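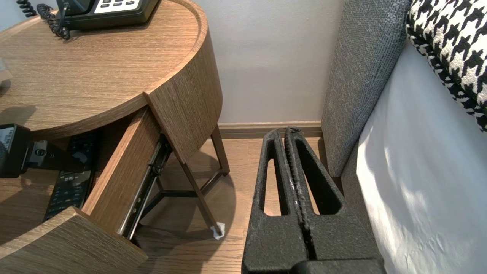

How Does an Old Newspaper Get Inside a Computer?

Hi, it's Annick Chan again! Last time I wrote about maps, and a bunch of you wrote back asking about newspapers instead. So let's do newspapers.

I work in the basement of the Sonberg library, and most of my job is old news. I mean really old, like the kind your great-great-grandparents read at breakfast and then used to wrap up fish. Our town paper was called the Sonberg Lantern. It had stories about bridges and lost cows, and it had a lot of ads for hats.

Newspapers weren't made to last. The paper was cheap, made from ground-up wood, and there's stuff in wood called lignin. When light and air get to lignin, it turns yellow and then brown. The paper gets brittle too, which means it snaps like a dry leaf. I've had a corner come off in my hand just from turning a page (I felt terrible).

So a long time ago libraries started taking tiny photographs of newspapers on rolls of film. That's called microfilm. The pictures are so small that you need a special machine to read them. One of our rolls holds 944 pages, and it fits in a box about as big as a bar of soap! 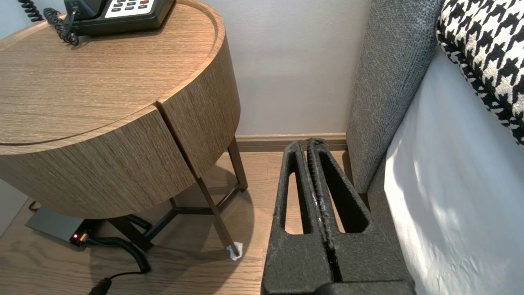

Why can't you just type all the words into a computer?
People have done that with short things, but a single newspaper page can have thousands of words on it. It's much faster to scan the page, which makes a picture of it, and then let a program look for the letters.

That program does something called OCR. It's short for optical character recognition, and you can forget the long name right away. What it does is look at each little black shape and guess which letter it is. A round shape is probably an "o." A tall straight one might be an "l," or an "i" with its dot rubbed off, or the number 1. You can see the problem!

The program makes some wonderful mistakes. It once told me that Mayor Howard Wainwright had "opened the new fridge." He'd opened a bridge. Another time a wedding story said the bride carried "a bouquet of noses."
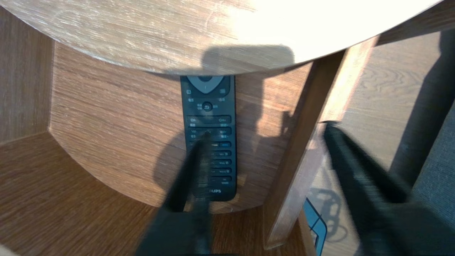

A black Philips remote control standing against the curved wall of a shelf.

That's where people come in. Bok-nam Noh and I read the computer's words next to the picture of the real page and fix what's wrong. We've fixed over 700 pages so far. Tae-yang Son does the scanning, and he also checks that every page is in the right order and that none of them went in upside down.

Each page gets a sort of name tag too. It says which newspaper it is, what day it came out, and which page you're looking at. If you use an old newspaper in a school report, copy that information down, so your teacher can go and find the very same page.

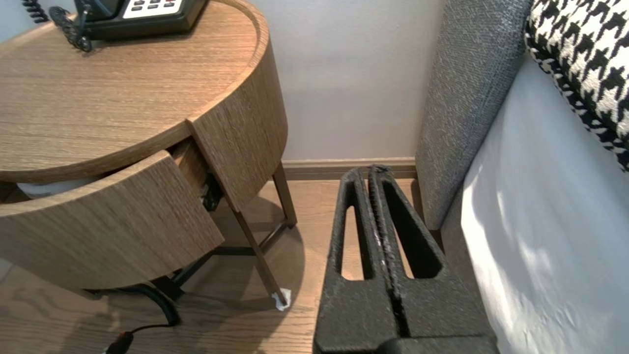

A round nightstand with its drawer partly open and a desk telephone on top.

Want to try searching? Start with a street name, or your school's name if your school is old. If you don't find anything, try spelling it a little wrong on purpose. I looked for "Miller" once and found him under "Mi11er," with two number ones in the middle.

Next time: why old newspapers had such tiny comics. Keep the questions coming!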